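Workshop & Studio Furniture > Soft surfaces
Thread: Cover for padded sorting table, smudging and wrinkling

selvedge_side
We handle clothing on a large padded table, mostly denim and jersey, laid flat, smoothed and folded. The top is cream, padding wraps over the edges, and the edges have a generous curve. Two problems.

First, a dark line has developed down the center. It is faint but it shows on cream. Vacuuming did nothing and a damp microfiber made no visible difference.

Second, light garments do not stay put near the edge. Once a sleeve goes past the start of the curve, the weight pulls the rest after it. 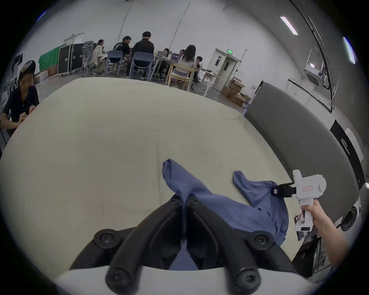 Light blue piece on the cream top. Faint smudge line down the center.

Foam is Zaler medium, 2 inches. Fabric is whatever the previous supplier used and I have no spec sheet. Looking for a cover that can come off and be washed.

bench_dog
Does the line have a texture? Run a fingernail across it. If you feel a ridge, it is a joint in the board under the foam and the fabric is wearing on it. If you feel nothing, it is dye or skin oil.

selvedge_side
No ridge that I can feel. The board is one piece as far as I know, but I have never had the foam off.

tackstrip
Denim dye, then. Indigo rubs off dry and it rubs off more when you drag the garment along the same path. Center line means everyone folds toward the center. Change the fold or change the color of the top. Cream is the wrong color for this work.

Wenceslao Benítez
I disagree about the color. I run a repair room in Gilville and we went from charcoal to cream on purpose. On charcoal you cannot see lint, loose thread or a dropped needle, and you cannot judge whether a dark hem is lying flat. Cream shows dirt, so you wash it. Charcoal hides dirt and passes it to the next white shirt.

For the cover: plain-weave cotton, 175 gsm, prewashed. Ours came from Celtico on the 117-inch roll, so there is no seam anywhere on the working face. Lay it loose over the padding and tuck it under.

tackstrip
Loose cloth on foam will wrinkle. Then you are trying to get wrinkles out of a garment on a surface that has its own.

Wenceslao Benítez
It wrinkles some. We pull it straight every morning and it takes no time worth mentioning.

selvedge_side
We do have cloth over a table, and it wrinkles the way tackstrip says. My other question is the gray upholstered panel next to it. Surface is plain and a little fuzzy. Does lint from a panel like that end up on the table?

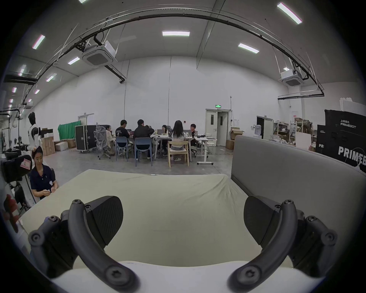 Wrinkled cream cover, gray panel to the right of it.

bench_dog
Fuzzy upholstery like that does shed when people brush against it, mostly in the first months. Take a lint roller to one square foot, wait a week, roll the same square again. If the second sheet is clean, the panel is not your source. Keep a hand's width between panel and table in any case, so sleeves do not rub on both.

Also, there is a white cable lying near the back edge of that cloth. Clip it to the underside. Every time somebody pulls the cover straight the cable goes with it, and a cable under a garment feels exactly like a seam.

selvedge_side
Cable noted. I will try the roller test.

tackstrip
Back to the cover. My recommendation is a fitted one with a drawcord. Measure the top, add the foam thickness on each side, add 3 inches for the return underneath, sew a channel, run a cord and lock it with a toggle. On a curved edge the cord takes up the slack evenly. Darts do not.

bench_dog
Agree with the cord, not with 3 inches. On a strongly curved edge that return will ride up. I would go to 5.

tackstrip
Three has held on every one I have made — but mine were on square-edged tops, so fine, 5.

Wenceslao Benítez
A corded cover is good if somebody will take it off and wash it. Ours would have stayed on until it was gray. The loose sheet gets washed because removing it is one motion. Whichever you pick, cut two.

For the sliding sleeves, no cover will fix that. Work further in. Domínguez in town made us a top with a small-radius edge and it gained a usable strip on all sides. You could ask your upholsterer to do the same when the foam is next replaced.

selvedge_side
Replacing foam is not in this year's budget. Plan for now is two corded covers in the 175 gsm cotton, 5-inch return, cable clipped underneath. I will post the roller results in September.

bench_dog
Wash the cotton hot before you cut. Twice if it is unbleached.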